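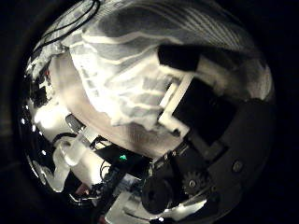
A crumpled white cloth beside a gray fabric with fine diagonal stripes

Household linen is the general name for the washable cloth goods kept in a home for sleeping, bathing, eating and cleaning. Sheets, pillowcases, duvet covers, towels, tablecloths and dishcloths all belong to it, and most people would add blankets as well, although strictly speaking a blanket was long counted as bedding and stored on a different shelf. The word goes back to the flax plant, and for a very long time it meant exactly what it said. Today a cupboard full of "linen" may not have a single thread of flax in it, and the name has stayed on all the same, in the way that old household words tend to do.

Fibers and weaves

Cotton is the most common fiber for sheets and towels. It is soft, takes dye well and stands up to hot washing. Flax linen is stronger, dries faster and feels cool against the skin, but it wrinkles if you so much as look at it, and many owners have simply made their peace with that. Polyester is often blended with cotton to cut down on ironing. Wool is kept mainly for blankets and for the filling of some quilts.

The way a cloth is woven matters as much as what it is made of. A plain weave, with each thread passing over one and under the next, gives a crisp sheet that softens slowly over the years. Twill has a slanting rib and is a little heavier in the hand. Sateen lets the threads float over several others, so it has a gentle shine and a smooth feel, though it can snag more easily. Terry, the usual towel cloth, is covered in small loops that hold water.

Thread count is the number of threads in a square inch of cloth, counted in both directions. A higher number is often taken as a sign of quality, and up to a point it can be, but counts as high as 600 are sometimes reached by twisting thin threads together and counting each one separately. A good plain sheet with a modest count will often outlast a fancier one.

The striped bed

Stripes are among the oldest patterns for bedding, and the easiest to weave, as they need only a change of color in the lengthwise threads. 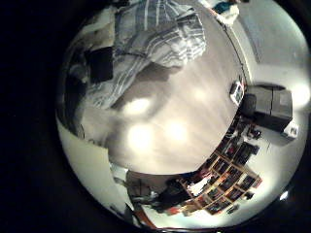 Mattress ticking, a close and sturdy cloth made to keep feathers from poking through, was traditionally striped in blue and white, and the look moved from the mattress to the covers on top of it as time went on. In the mill town of Drimlow, where the Lightfoot works wove ticking for 71 years, a narrow blue stripe was known simply as "the usual," and wider ones were kept for wedding orders. The neighboring town of Graltulgate favored gray, and families there were said to be quite stubborn about it - a blue blanket at the window marked you as a newcomer.

Washing and storing

Most cotton bedding can be washed warm, and towels do well at 140 degrees Fahrenheit when they need a deeper clean. Flax prefers a gentler wash at 90 or so and should come off the line while still a touch damp, when it is easiest to smooth by hand. Fabric softener is best left out of a load of towels, as it coats the loops and makes them less willing to soak up water.

Linen should be fully dry before it is put away, and it likes a cupboard with a little air in it. Many households keep 4 sets of sheets for each bed and take the next one from the bottom of the pile, so that all of them wear evenly. White cloth left folded for years may yellow along the creases, and refolding it each spring along new lines helps a good deal.
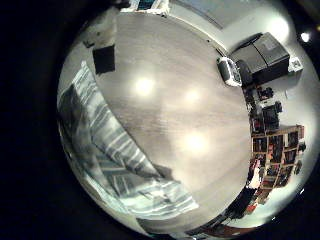

One reader of the Zemard household almanac wrote in to disagree with the usual advice, saying that four sets was far too many for a small home and that two had always done nicely, one on the bed and one in the wash. The almanac printed the letter in its May issue and kept its own advice as it was.

Mending and reuse

Sheets wear thin down the middle first. The old remedy was to cut the sheet in half lengthwise and sew the outer edges together, which put the strong cloth in the center and gave the sheet several more years of use. Once it was past that, it became pillowcases, then dust cloths, then rags for polishing shoes.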